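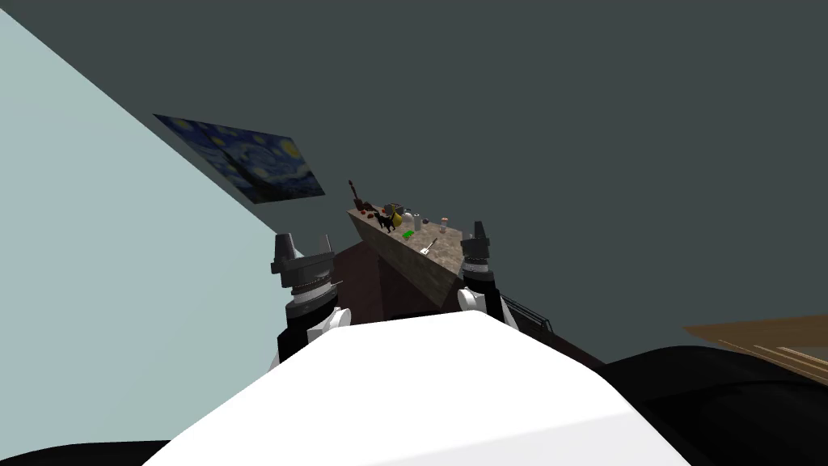 Kitchen counter task in the Dawber simulator, with both grippers raised beside the worktop.

Dawber two-arm demonstration cell
Item no. 1631
Supplier: Zostonia

Dawber is the simulation package Zostonia supplies with its two-arm robots. It runs the same controller as the physical arms, so a task can be worked out on screen before any hardware is moved. The kitchen task is the one we run on open days, and visitors are welcome to take the controls.

What the demonstration covers

The operator starts with the robot at the counter and picks an item to go after. The can and the small white bottle are good first choices. The white utensil near the front edge takes more practice, and most people go at it from the wrong side the first time. The cat figurine is there because its ears make it awkward to grip from the top.

Each session lasts 30 minutes. Miloslav Kováčik runs the station and will switch between the body view and the wrist views on request. He can also slow the arms down for anyone new to the controls.

Gripper

Both arms carry the Drilo parallel-jaw gripper. The simulated version can be opened and closed from the hand controller or from a script. Finger force is set in the task file — the open day setting is low and is best left alone.

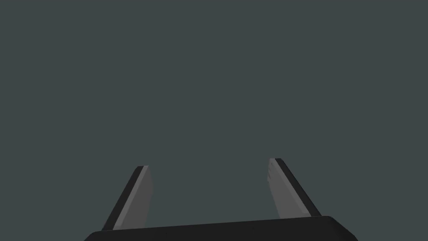 Drilo gripper, simulated, fingers apart with nothing between them.

The close view is used for checking finger alignment. Visitors who write their own grasp scripts usually keep it open in a second window.

Included with the cell
Dawber license, one seat
Kitchen task and 144 object models
Drilo gripper model, left and right
Hand controller pair with charging dock
Printed setup guide

Not included
Workstation and monitor
Physical arms (order separately)

Open day

The next open day is in July at the Godevness showroom. Doors open at 10 a.m. and the last session starts at 4 p.m. Places at the controls are booked at the front desk on arrival. Watching is free and needs no booking. Groups from schools should write ahead so that a second station can be set up.

A deposit of $300 holds a cell for delivery and is taken off the final invoice. Task files made during a session can be copied to your own drive before you leave — ask at the station.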